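I'd been pestering Heino Zariņš for weeks to talk to me about hornbeams, and he finally caved over a very large pot of tea. He looks after the old hedgerow at Prarton, 408 trees by the last tally, and he talks about them the way other people talk about cousins.

"Everyone calls them beeches," he told me, before I'd even sat down. "Look at the leaf! A beech leaf has a smooth, wavy edge. A hornbeam has teeth, little ones on top of bigger ones." I had brought a leaf along (from my own street, very proud of it). It was a beech. 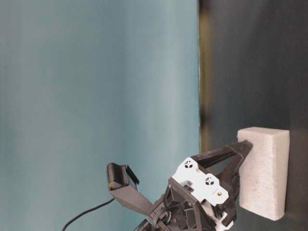 Words: your tree correspondent | 2020-11-06

So what's with the name? Heino says it's the wood, which is hard as horn, and "beam" is just an old word for tree. People used it for mallets, cogs and butcher's blocks. "I've ruined two saws on it," he said, and he sounded kind of pleased.

I asked about the papery things that hang on into winter. Those are the fruit clusters, each small nut sitting on a bract with three lobes. The wind carries them off, though finches get plenty first. He sows a few himself, and he's patient about it: "You put them in the ground and then you wait two winters, sometimes. Go do something else."

His next job is at Caldeira, where he wants to lay a stretch of young hornbeam in December. I asked if I could come hold something. "Bring gloves," he said, "and leave the beech leaf at home."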